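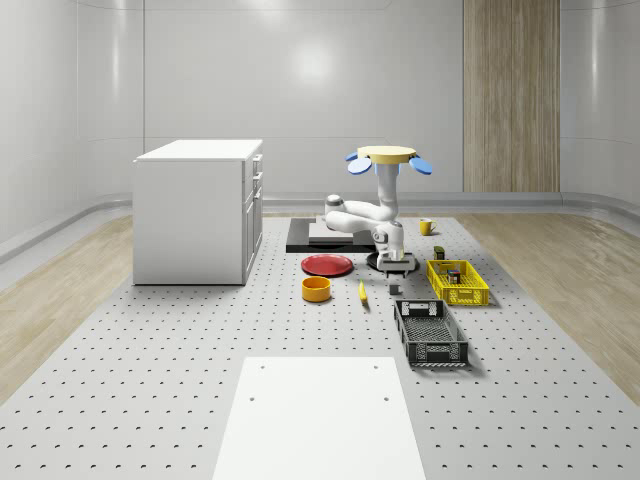
Ticket 624: tidy-up run stalls on the mug
Project: Sustutik (simulated kitchen chores)
Opened: 9 December 2020
Status: open, waiting on Fevach

Summary
The arm should clear the table into the two crates, plate and bowl included. It does the banana beautifully now! The yellow mug is where it goes wrong. The fingers close on the handle side, the mug tips, and the planner gives up with error 457.

Steps to reproduce
Load the Sorden room, reset all objects, start "clear table" from the home pose. Happens on most runs.

Tried so far
- Slower approach. No change.
- Turned the mug so the handle faces the back wall. Worked 10 times in a row, so I'm fairly sure it's the grasp angle.
- Raised friction on the blue fingers. The mug held, but then the red plate stuck to them and wouldn't let go (quite funny to watch).
- Rolled back to the November build. Same error.

Reply from Bitar support
Please send the grasp log and try a wrist offset of 35 degrees.

Update
Offset applied, and the mug went into the black crate first go! I'm really chuffed. Can it do the washing-up yet? No, but clearing the table feels close. The bowl still needs testing with the same offset. Log attached, leaving this open.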